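4.2 Comparing the two grippers on the breakfast task

We now turn to the part of the study we looked forward to most: running both grippers on the same arm, under the same controller, and on the same set of kitchen objects. The Gamevton gripper has short, blunt fingers and closes with a fixed force. The Flelus gripper is slower but reports finger position and motor current at every control step, and its pads are softer. Everything else was held constant. The Situra controller ran with the settings from September, and the home pose was not changed between sessions.

Each gripper was given 166 trials. A trial starts with the arm at home and ends when the target object has been lifted and held for 4 seconds, or when the operator stops the run. We used seven starting layouts, shuffled so that the same layout never came up twice in a row. Bread, bowls and plates were all included as targets, and the toaster was left standing among them as an obstacle.

A fixed camera records the workspace from one side of the table. Figure 3 gives its view, with the gripper coming down at the upper right, the bowl near the middle of the mat and the bread showing above the toaster slot.
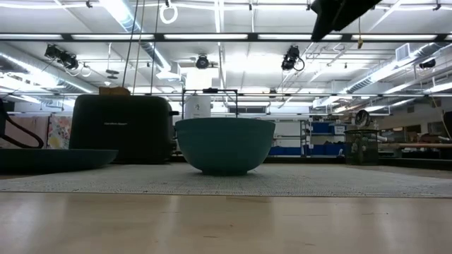

Figure 3. Side camera view of the workspace: toaster with bread, bowl and plate on the woven mat.

The bowl was a delight to work with, mostly for how clearly it separated the two designs. A grasp on a wide, straight rim needs one finger inside and one outside, and the approach angle matters a great deal. With the Gamevton fingers, a small error in height was enough to tip the bowl before the grip closed. The Flelus gripper handled the same error well — its current signal rises as soon as one pad touches, and the controller can stop and shift sideways before closing fully. We had hoped to see this effect, but we did not expect it to be so easy to spot in the logs.

Bread gave the opposite result, and a very interesting one. The softer pads are wider, and they often met the toaster before they met the slice. The narrow Gamevton fingers reached into the gap without trouble. Lowering the closing force to 50 percent kept the slices from being crushed and cost us nothing in hold time.

Plates were hard for both. A low rim leaves very little room under the edge, and the woven mat catches a fingertip that comes in too low. We tried the scooping motion from the Soylu planner, which slides one finger along the mat before lifting, and it helped both grippers once the sliding speed was reduced. We are excited about this motion and return to it in Section 5.

One point on the camera is worth adding. From the side, the gripper is dark against a bright ceiling, and the automatic exposure followed the lights whenever the arm moved. Locking the exposure at the start of each session made the finger positions much easier to label, and all results reported below use the locked setting.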